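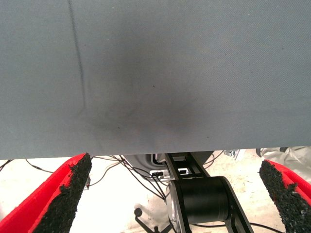 What does the Gosbridge trial kit cost, and what does a laboratory get for the money?

The kit is priced at $1,190 for a one-year loan. That fee covers one two-finger gripper with a wrist camera, a spare set of grip pads, the recording software, and remote support during working hours. Shipping within the continental United States is included. Shipping elsewhere is billed at cost.

The Equipment Services Office issued the kit to two teaching laboratories last January and has now closed the review period. The findings are given below for departments that are considering a request in the coming cycle. The full report may be requested from the office.

Background

Gosbridge offers the kit to schools and small workshops that wish to teach handling tasks without purchasing a complete robot cell. It mounts on most light arms by means of an adapter plate, which must be ordered separately if the arm is more than a few years old. The Windolier software, supplied with the kit, records the wrist camera view together with the finger position and the motor current. Sessions are stored on a local drive. No outside account is needed.

The review was led by Vaida Butkienė of the Instructional Laboratories, with Seung-woo Cheon responsible for the bench work and Ánh Mạc for the records. A total of 753 sessions were logged. Of these, 126 were set aside owing to incomplete files, nearly all of them from the first version of the software. The version issued in the spring did not show the same fault.

Work with fabric

Cloth handling was given the largest share of the schedule. It is the task most often asked for by the textiles and home care programs, and it is also the one on which lower-cost grippers tend to perform poorly. Students were asked to lift, turn, lay flat, and fold woven pieces of several sizes.

The fingers of the kit are red plastic with a coarse black pad on the inner face. The reviewers found that this rough surface held woven cloth well at low closing force, and that a single layer could usually be picked up on the first or second attempt. Knit goods were less reliable. On fine or brushed material the pads left light marks, and the office advises against using them on any article that must be returned in its original condition.

The wrist camera looks outward past both fingers, and a good part of the motor and its bracket stays in view at the bottom of the picture. Instructors were divided on this point. Some considered it useful for students to see the position of the fingers at all times. Others noted that a large piece of cloth held close to the wrist takes up most of the remaining view, so that the work surface past it is hard to judge. In the picture at the head of this item, gray fabric fills roughly the upper two-thirds and only a strip of pale floor shows beneath. Even so, the weave, a dark smudge near the middle of the cloth, and small specks of debris or lint can be made out, and the textiles faculty have asked whether the recordings might serve for lessons in fabric inspection. The matter has been referred to Gosbridge, which has made no commitment.

Cables and mounting

The principal complaint concerned cable routing. The leads to the motor and the camera are thin and are supplied without a sleeve or guide. In both laboratories they were found to loop outward when the wrist was turned, and on two occasions a lead was pulled from its connector. No equipment was damaged. Departments that accept the kit are asked to fit a sleeve before first use; suitable sleeving is held in the stockroom and will be issued without charge.

The adapter plate supplied for the older Wang arms did not fit as received. Gosbridge replaced it within 21 days. The replacement has given no trouble.

Support and documents

Telephone support was prompt and courteous. The printed manual is adequate for setup but says little about pad replacement, and the drawing on the final page shows an earlier bracket. Normand Morin has prepared a two-page supplement, which is kept with each kit and should be returned with it.

Recommendation

The office recommends the kit for introductory courses and for short projects that involve cloth, soft packaging, or light household items. It does not recommend the kit for glassware, for wet work, or for continuous operation over a full shift. Laboratories with a heavier schedule may wish to wait for the review of the Gerevness unit, which has been received but not yet placed on a bench.

How to apply

Requests should be sent to Woo-jin Wi at the Equipment Services Office by October 26, 2019. Each request should state the course or project, the make and model of the arm, the name of the responsible instructor, and the preferred term of loan. Requests that omit the model of the arm cannot be considered, as the adapter plate must be confirmed before the order is placed.

Kits are assigned for one year and may be renewed once. Worn pads should be returned to the office in the envelope provided and should not be discarded. Recorded sessions remain with the department. Before a kit is sent back, the local drive must be cleared and the loan form signed by the instructor named in the request.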